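Julesgate Cups: README and data card

Read this before you train anything on it. If you only want the download script, skip to the part called Getting the files, but please come back.

What this is

Julesgate Cups is a small set of demonstrations for one kitchen-counter job: take a paper or plastic cup off a nested stack and put it down on the table. A person does the job with a gripper held in the hand, a camera rides on the gripper, and the idea is that a robot arm learns from the recording. There are 100 demonstrations in the release. We recorded more and threw a good many out, for reasons listed further down.

The set was made with the Rudetti hand gripper and processed with Zerkik, our own recording and cleanup code. Zerkik is in the folder of the same name. It is not pretty.

Why we made it

Mostly to find out whether we believed the claims. For a couple of years we taught our arm (a Kaimal, six joints, slow) by remote control, with the operator standing beside it and moving a smaller copy of the arm. It is dull work and it makes your shoulders hurt. Then people began saying that you could skip the robot, hand somebody a gripper on a handle, and collect data many times faster with the same result at the end.

The first half of that is true in our hands. It is much faster. We are not convinced about the second half, and this set doesn't settle it. Please don't cite it as if it did.

What's in a demonstration

Each one has a video from the gripper camera, an estimate of where the gripper was at each step, the opening between the fingers, and a text line saying what the operator was asked to do. There is no force reading. There is no second camera. The robot was not in the room for most of the recording, so there are no joint angles either, and if you need them you will have to work them out for your own arm and see how many of the paths it can reach.

We tried that on the Kaimal. Some demonstrations ask the wrist to do things it can't. A person with a handle in the hand will happily twist round a stack from the side, and never notice that an arm bolted to a bench would have its elbow through the wall. These are marked reach_fail in the index. We left them in, as other arms may manage.

How it was collected

2 operators did all the recording. That is too few. One is left-handed, and you can tell from the paths, so a model trained on the full set may pick up two habits and average them into one bad one. We recommend training on a single operator first. The operator field in the index is either a or b.

Operators were told to start with the fingers open, move in at a speed they thought the robot could follow, close, lift, place, and back off. "A speed they thought the robot could follow" turned out to mean very different things before and after lunch. We now think we should have used a metronome or at least a timer on the wall.

Between demonstrations the stacks were moved by hand. We did not use a grid or random positions from a script. People say they place things at random and then they put them in the same three spots, and we were no better.

Remote control for comparison

The folder teleop_small holds 10 remote control demonstrations of the same job, done on the Kaimal itself. They take longer and look clumsy, with a lot of stopping and starting near the rim of the cup. But every one of them is a motion the robot really made, and that counts for more than it gets credit for. If you only have an afternoon and one arm, I would still start there.

Don't read the gap in numbers between the two folders as a fair test. The operators had different amounts of practice with each method, the camera sat at a different height, and we changed the finger pads partway through.

What we threw out

Anything where the position tracking jumped. Anything where the fingers came away with more than one cup, though there is an argument for keeping those, as a robot will certainly do it too. Anything where the operator used the other hand to steady the stack. This last one was common and hard to catch, and I would not swear that every case is gone.

After cleanup we went through 56 of the demonstrations frame by frame. The rest were only watched at high speed. The checked field tells you which is which.

Known problems
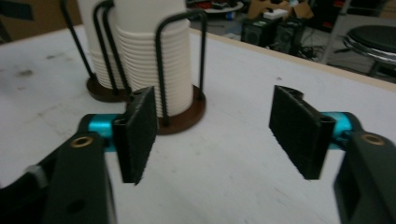 Tracking depends on the camera finding things to hold on to, and a plain white tabletop gives it very little. When the gripper is low and pointed down, the estimate drifts. It usually recovers when the view takes in the rest of the room, which means the clutter is doing part of the work. A model could lean on that clutter too. We have not tested in a second room, and until somebody does, any success rate should be treated as a success rate for that table.

The foam on the finger pads wears. Grip at the end of the set is not the grip at the start, and the finger opening alone will not tell you which you are looking at. We did not log pad changes properly. There is a column for it, mostly blank.

White cups on a white table are also a poor choice for judging depth by eye. We kept them since they are what we had plenty of.

The wire holders get in the way. Operators learned to steer around the rods without thinking about it, and a policy that has learned the same path may only have learned it for those holders. We tried one quick run with a bare stack and the arm still swung wide around nothing.

What not to use it for

Do not use it to compare hand-held collection with remote control in general. Do not use it to claim anything about new objects. Please do not mix it into a large pool and then report that pouring, wiping or folding got better because of it, unless you ran the version without it as well.

Getting the files

Run fetch.sh from the top folder. It checks every file after download and will stop at the first bad one, which is annoying on a slow line; run it again and it picks up where it left off. Times are in seconds from the start of each video. Positions are in meters. Finger opening is in millimeters, and yes, we know.

Version notes

19 June 2019: first public release. Fixed the sign error in the wrist rotation that was in the copies we passed around earlier. If your gripper appears to turn the wrong way on every lift, you have an old copy.

Still to do: fill in the pad column where we can, split the index by operator, and record a bare-stack set at a second table.

Corrections are welcome through the issue page. Include the demonstration number and the time in the video.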